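19 August 2022
By the Relodau family blog

How I pack a freezer full of dinners before a baby arrives

With my first I did no cooking ahead whatsoever, and we lived on toast until well past the six-week check. So when number two was due in April I got organised (for once!) and filled a whole freezer drawer in the month before. A few friends in Estedmont have asked how I did it, so I've written it all out.

Start with your containers. I use the 1000 ml takeaway tubs with clip lids, and 9 of them fit in my drawer if I stack them on their sides. Measure yours first. I bought a size too tall and had to take the lot back.

Next, pick four meals you already like. This is no time for a new recipe. Ours were bolognese, chicken and leek pie filling, lentil dhal and a sausage casserole. Make a double batch each time you'd be cooking it anyway, eat half, freeze half – that way you never lose a whole day to it, and you're not standing at the hob for hours with swollen ankles.

Let everything cool before the lid goes on, but get it in the freezer within two hours. Leave a finger's width at the top for it to expand. Dhal gets very thick, so I add a splash more water than usual.

Label them! Masking tape and a marker, with the name, the date and what to do with it ("hob, 20 mins, add rice"). Whoever is heating it up at 6pm with a crying newborn on one shoulder will not want to guess. Thaw overnight in the fridge and heat until it's piping hot all the way through.

I also did a snack basket for night feeds: oat bars, dried apricots, a big water bottle, lip balm. Keep it where you can reach it with one hand. Any plastic basket will do, and a narrow one sits nicely beside the chair. 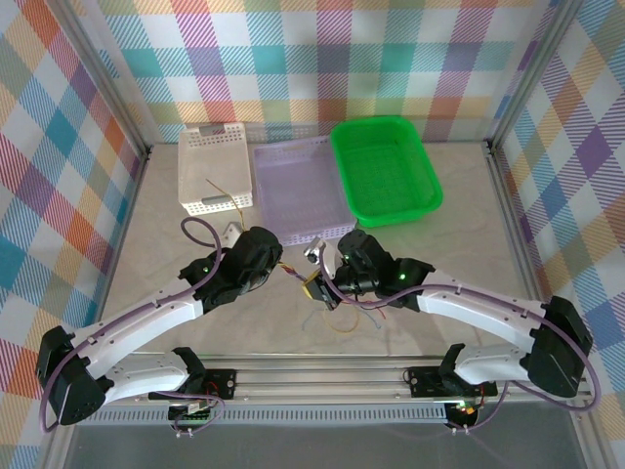

Three plastic baskets side by side, the small white one on the left.

Top the basket up each morning, or get your other half to do it. Mine was in charge of oat bars and took it very seriously.

If people ask what they can bring, say bread and fruit. We ran out of both by day three and had enough bolognese to feed the street.

Related posts
What I packed in my hospital bag (and what I never used)
Our Montoya pram, one year on
Getting a toddler ready for a new baby
A slow weekend in Medudholm with a bump

We use cookies to remember your preferences and count visits. By carrying on, you agree to our cookie policy.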